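Tustum Unit 14 was leased to the Biremden building to put things away. The instruction set had 43 entries. Entry 12 read: clear the table, fruit to storage, dishes to follow.

Each instruction ran first in the model room. The model room had a table, a cabinet, two plates, two mugs, a bowl and a banana. Nothing in it went bad. Unit 14 had been given 400 attempts there before it would be allowed into the second-floor kitchen, where there were tenants.

I was the reviewer. My job was to mark each attempt as done, partly done or not done, and to write one sentence if I chose the middle one.
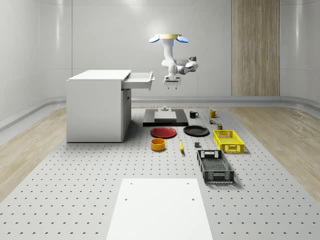
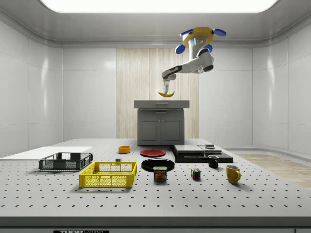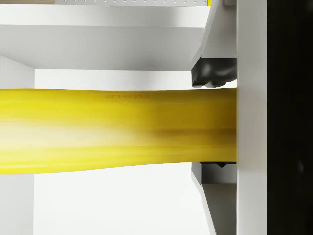
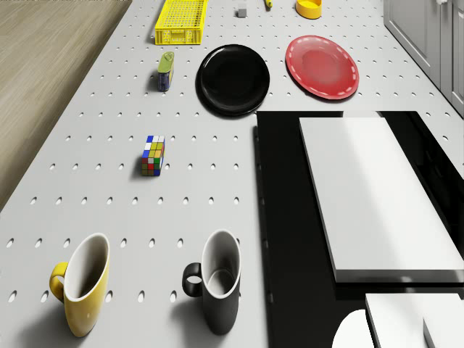 *Model room, entry 12. The second view has the banana over the cabinet.*

The wording did not say which storage. A drawer was storage. So was a basket. In May I had asked Dijkstra, the contractor, for a definition, and received a form on which to request one.

The unit held the banana over the cabinet and waited. The attempt clock went on. I had a banana on my own desk, on top of the lease file, where it had been since Monday. By the wording of entry 12 it was not in storage either.

I marked the attempt partly done. In the box I wrote: "Fruit lifted, destination unclear to unit and to reviewer."

The system asked whether the reviewer wished to be retrained. I selected no. It asked again with the buttons reversed.

At the end of the shift I put my banana in the desk drawer and closed it. Then I opened attempt 43 and set the clock to zero.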